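Local > Workshops > News

Tape-sorting arms at Kaltum back on after a gripper fault

If you stopped by Kaltum in March and wondered why the two-arm cell was dark, I finally have the story. One of the arms stopped letting go. It would close on a roll of masking tape, get the command to open, and just keep squeezing. Not a disaster - no one was hurt and nothing caught fire - but a gripper that ignores "open" is a safety matter in anybody's book, and the folks there did the right thing and pulled the plug on it for 4 weeks.
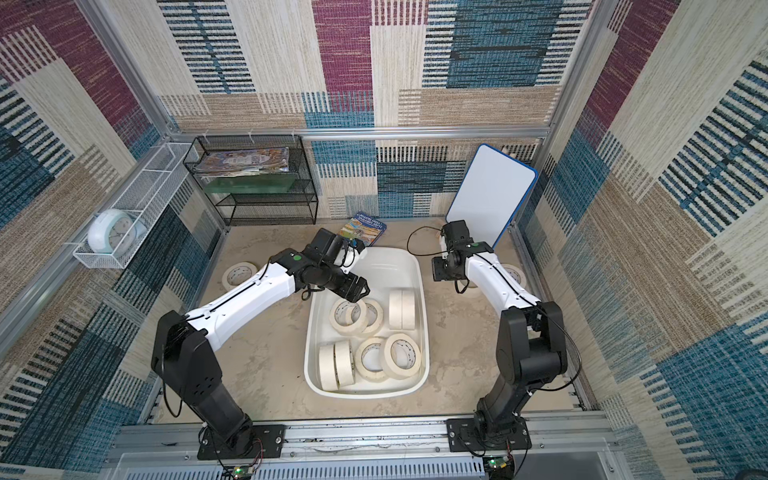
I've been following this project for a while (I rent a desk two doors down, so I hear everything), and the job sounds so easy when you say it out loud. Move the tape rolls, don't drop them, don't bump into your partner. But the arms share one small walled-in floor, and with a white tub of tape sitting right between the two of them, there's really no way for both to work it without reaching into each other's space. So when one arm freezes with its fingers shut, the other one had better know about it! On the day of the fault, it didn't. The second arm kept on with its own move, the two grippers knocked together, and the software that's supposed to stop everything came in 3 seconds late. The log showed 996 grip commands before the one that failed, so you can see why everybody had gotten comfortable.

The first guess was sticky residue on the fingers. It's tape, after all! They cleaned everything, ran it again, and got the same thing by lunch.

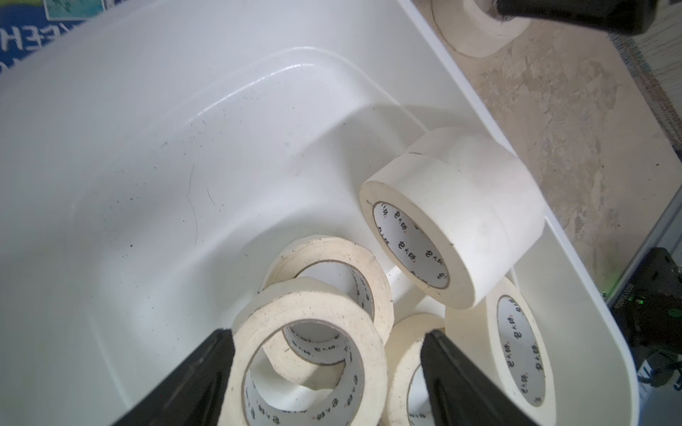

Ding wrote in after my first short note on this to say that blaming the tape was silly from the start, and that any shop running two arms that close together ought to have a hard-wired stop between them, with no software in the middle. Fair point, and I passed it along. I was told that a wired stop was on the list for later, and it has now been moved to the top.

The real culprit was a cable. The line feeding the gripper motor had been bending at the same spot every time the wrist turned, and one of the wires inside had broken. Most of the time the two ends touched and all was well. Turn the wrist far enough, though, and the signal dropped out, and the gripper held on to the last thing it had been told.

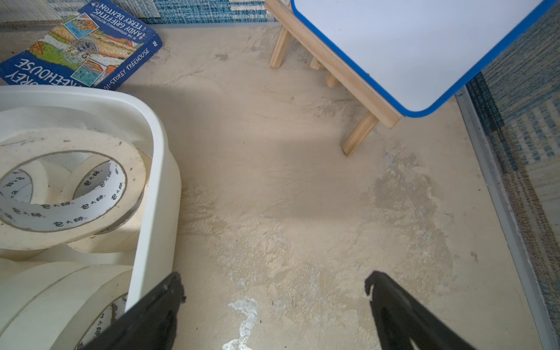
The new cable came from Jondetti for 145 dollars, and it has a longer loop at the wrist so it doesn't bend so sharply. They also changed what happens when the signal goes missing: both arms now stop where they are and wait for a person to come over and reset them. That slows things down, and I heard some grumbling, but I'd take slow over two grippers knocking heads again.
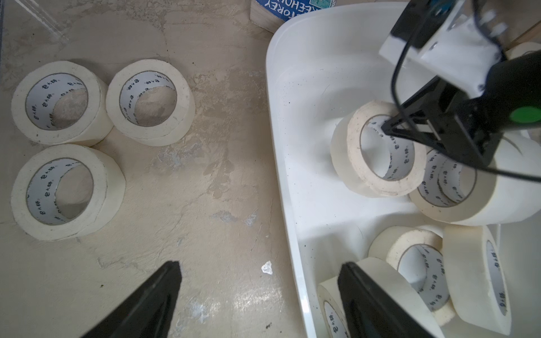 Both arms at work on the tape rolls at Kaltum.

The cell is running mornings only for now. The wired stop goes in next, and until it does, there's a rule that somebody stays within reach of the power switch. I asked if I could be that somebody for a morning and got a polite no. The old cable is sitting in a drawer at the front desk if you'd like to see the break for yourself.

Contact the news desk | Copyright Zudirham Local | Back to top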